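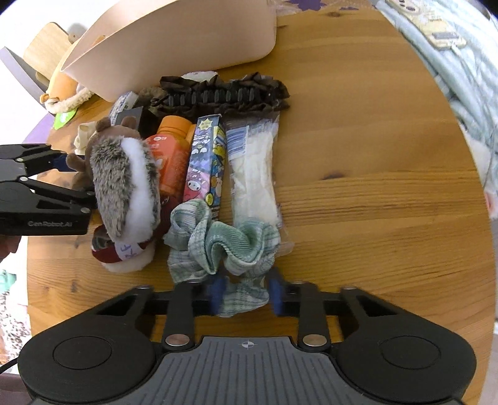

Ticket 357 - right gripper stalls part way through closing
Opened by: Kwame Eshun
Bench: Trallholm shared workshop
Status: open, waiting for parts

The right gripper closes freely for the first part of its travel, then the motor driver trips and the fingers go slack. It happens on cloth far more than on anything hard. The green-and-white plaid cloth is the one I use for checking now, pinched between the blue pads so that it scrunches up and the lower end hangs down between the fingers. The orange bottle and the hedgehog have not tripped it so far. Left gripper is fine on all of them.

Firmware is Flusari build 603 on both sides. Supply is the bench one, set to 8 volts.

Tried so far:
Swapped the left and right motor leads at the board. Fault stayed with the right gripper, so I have stopped blaming the driver.
Took the pads off and refitted them. No change.
Raised the current limit one step. It trips later but still trips. Put it back.

Reply - Shanti Chaudhary
Does it stall with nothing between the fingers? If it does, check the pivots before anything else. Mine bound up when I overtightened the screws after fitting new bushes.

Reply - Kwame Eshun
Ran it empty, 4,000 cycles overnight. Three trips, all near the closed end. With cloth it is more like one in every ten.

Backed both pivot screws off a quarter turn. Better on the left finger. The right finger still has a tight spot you can feel by hand with the motor disconnected.

Reply - Ebenezer Owusu
Tight spot by hand means a worn bush or a bent pin. Pull the pin and roll it on a flat surface. There are Vostov pins in the second drawer, but check the length first - the bag has two sizes mixed together.

Reply - Kwame Eshun
Pin is bent, only slightly, but it wobbles when rolled. The ones in the drawer are all the short size. Have ordered two of the long ones. Current limit is back at default and the right gripper is labelled do not use. Will rerun the cloth check when the pin is in.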